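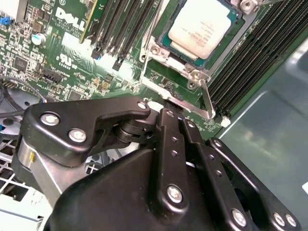 I've spent most of this week rewriting our rules for letting the robot near server boards, and I've rather enjoyed it! The old sheet came over from the Destberg site and ran to 52 points, and I'd bet hardly anyone at Dodberg had read past the first page. Ours fits on two sides of A4 now.

The big one is power. Board isolated, plug out, cable where the operator can see it – before the arm gets switched on, never after. Then the wrist strap, and yes, that goes for whoever is only "popping over for a look" as well.

Next comes the processor area, which is where I got fussy. The gripper has to come in from above and stop short, then go down at the slow speed. No sideways moves over the socket at all, because those pins (or pads, depending on the board) don't forgive you. Same with the memory slots: latches open first, checked by eye, and the arm doesn't pull on anything that resists. If it does resist, stop and fetch a person.

I also added a bolt check on the gripper itself every Monday. A loose bolt dropped on a motherboard is a horrible thing to go hunting for with a torch.

Hennessy wanted a line about logging every stop, even the silly ones, and I grumbled but put it in. We're at 155 entries already and most of them are me leaning on the button.

Still to do: the bit about cables. Clelerex have a decent page on it that I want to read properly before I write ours.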